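How to Wash Clothes in Cold Water Without Falling for the Extras

Most of the advice on cold washing comes from people with something to sell you. I've been washing nearly everything cold for six years, and the part that works is dull and cheap. The rest I'd leave on the shelf.

What you need

Ordinary liquid detergent. A stain bar or a little dish soap. A washer with a cold setting. You can skip the "cold boosters." I tried one called Triradon for a whole winter, and then stopped using it to see what would change. The towels smelled the same and the collars looked the same, so I never bought another tub.

Step 1. Sort by dirt first, color second

Everybody sorts by color and then throws muddy socks in with a shirt worn once to dinner. Cold water is gentle on dye, so color matters less than you were told. New reds and dark jeans still deserve a wash or two on their own. I wouldn't trust a label that says "colorfast" until I'd rubbed an inside seam with a damp white rag.

Step 2. Treat stains before they go in

Cold water handles blood and grass fairly well. It is poor at grease – salad oil, sunscreen, bike chain. Put dish soap on the spot, work it in with your thumb and leave it while you sort the rest. If the spot is still there after the wash, treat it again and keep it out of the dryer.

Step 3. Flatten long pieces before you load

Leggings, scarves and long pants go in as a knot and come out as a tighter one. Lay them on a table, pull them out to full length and smooth the big creases with your palm. Check the pockets at the same time. 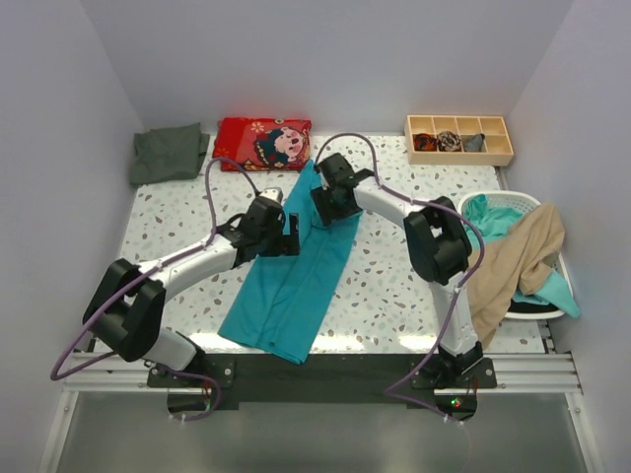 Step 4. Use less detergent than the cap suggests

The top line on the cap is meant for a very large, very dirty load, and I doubt you have one. Fill to the lowest line and see how the clothes come out. Powder can clump in cold water, especially in winter, so dissolve it in a jar of warm water first if that's what you have. If rinsed clothes feel slick, you used too much.

Step 5. Pick a longer cycle

The quick cycle is fine for a shirt you wore for an hour. For anything else, cold water needs time. My old Rilen washer has a button marked "Eco Cold" that I was ready to make fun of, but all it does is run longer, and it does a decent job.

Step 6. Know when to give up and use hot

Sheets after somebody has been sick, kitchen rags, cloth diapers. I've read the blog posts claiming cold is good enough for all of it and I don't buy them. Check the care tag, then use the hottest setting it allows.

What about the savings?

You'll see big numbers thrown around. A flyer from my appliance store in Salem promised $200 a year. I'd have to run the washer day and night to get there. Heating less water does use less energy, so there's some saving, but how much depends on your machine, your water heater and your rates. Look at your own bill before you believe anyone's chart, and compare the same month a year apart.

If the washer starts to smell

Run it empty on hot once a month and leave the door open between loads. Wipe the rubber seal with a rag while you're there.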